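Print
E-mail

Call for participants: resident panel on the Ledilska infill apartments

Trollitholm Housing Research is looking for 23 adults to read, question and argue over the plan for a 76-unit apartment building on the old Ledilska bus yard. The developer, Sendatar, says the building will be affordable, quiet and good for local shops. We have read that sentence on a lot of project boards and would like to see it tested by people who pay rent.

The panel meets on two evenings in November, from 6:30 to 9 p.m., on the second floor of the Alva building. You will get the floor plans, the parking study and the rent schedule a week ahead. Please read them. The parking study assumes that most tenants will give up their cars within a year of moving in — we would like to know what tenants think of that.

Who can apply

You must be 18 or older and live within walking distance of the site. Renters, owners and people staying with family are all welcome. We especially want applicants who have moved in the past two years and remember what it cost. No background in planning is needed. Employees of Sendatar and its contractors can't take part, and neither can anyone with a bid in on the job.

What you get

We pay $100 per evening, by check, at the end of each session. If you come to one evening only, you are paid for one. There is coffee and a plain supper.

What you should not expect

The panel has no vote. Its report goes to the planning office, which may read it or may not. The developer has promised a written reply to every point, and we will publish whatever comes back, including nothing. Comments are printed without names. If you are hoping to stop the building or to speed it up, a public hearing is a better use of your evening.

How to apply

Send a short note to Indira Mathew, panel coordinator, with your street, your current housing situation and one thing you doubt about the plan. Gangadharan Kurup will chair both sessions and makes the final selection. Every applicant gets an answer, yes or no.

Print
E-mail

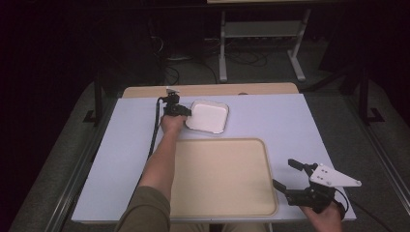
White tray and beige tray on the table.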